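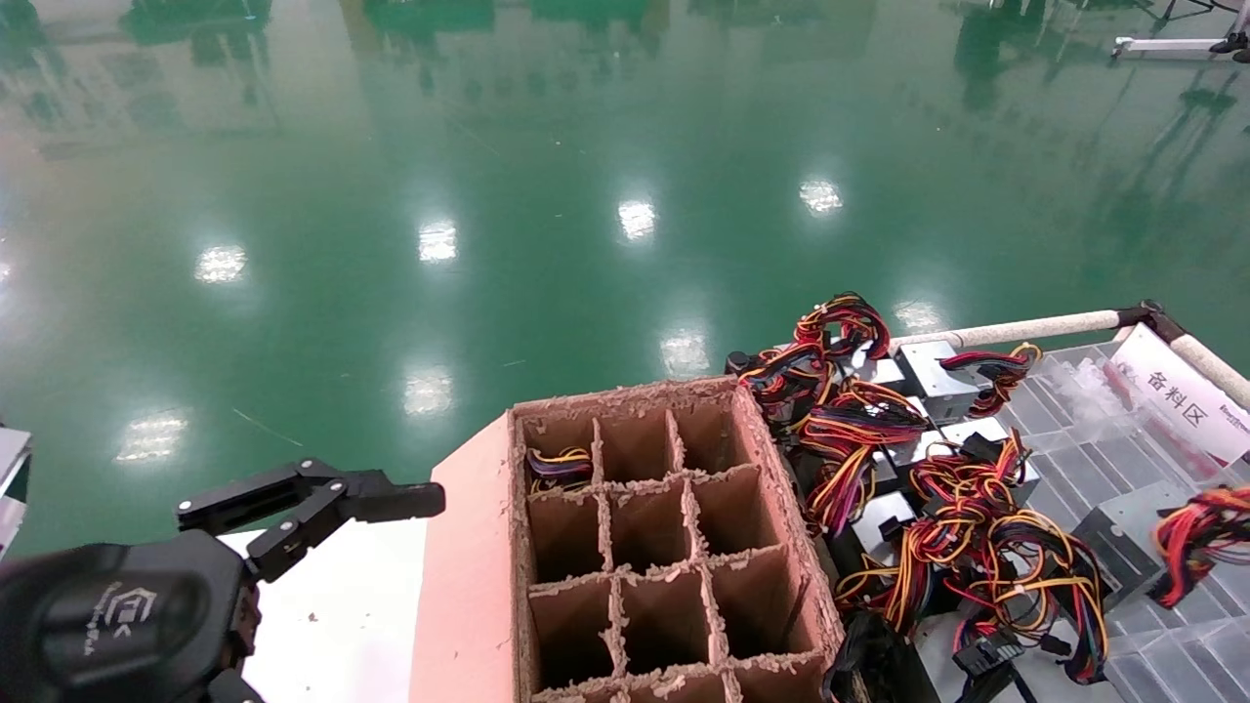

*Netzteile und Fächerkarton, Greifer von links*

Januar, abends, Werkstatt Masanja

Heute wieder am Gramis gearbeitet. Ziel bleibt, dass er die Netzteile vom Materialplatz nimmt und einzeln in die Fächer setzt. Die Kabel sind das Hauptproblem. Sie liegen bunt übereinander, und die Bildauswertung trennt ein gelbes Bündel schlecht vom nächsten. Habe die Schwelle in Lollell auf 56 gesetzt und die Greifhöhe auf 195 Millimeter. Das Protokoll hat jetzt 1508 Zeilen, den Anfang muss ich mal auslagern.

Die Pappstege im Karton sind oben ausgefranst. Für das Anlernen nehme ich ihn trotzdem weiter, neue Einsätze bestelle ich später bei Flulden.

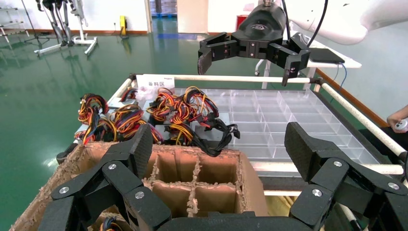 **Jorid Hämmerle**

Nach der Pause den zweiten Arm dazugenommen. Beide Greifer offen über dem Karton und daneben, dann langsam anfahren. Die Fahrwege dürfen sich nicht kreuzen -- das steht seit Wochen auf meinem Zettel und ist immer noch nicht sauber gelöst. Im Moment wartet ein Arm fünf Sekunden, bis der andere weg ist. Das kostet mehr Zeit, als mir lieb ist.

Kabelführung am Handgelenk noch einmal prüfen. Ersatzschrauben für die Gelenke aufschreiben.
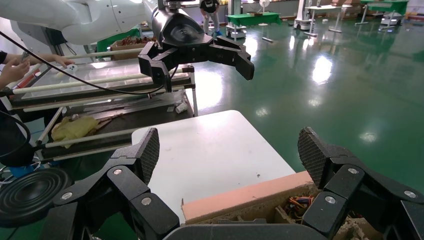
Warum nicht beide Arme gleichzeitig greifen lassen?

Weil die Abstandsprüfung dafür noch zu langsam rechnet. Erst wenn sie schneller läuft, fällt die Wartezeit weg.

Morgen zuerst die Abstandsprüfung, danach die Schwelle noch einmal -- mit weniger Kabeln auf dem Haufen.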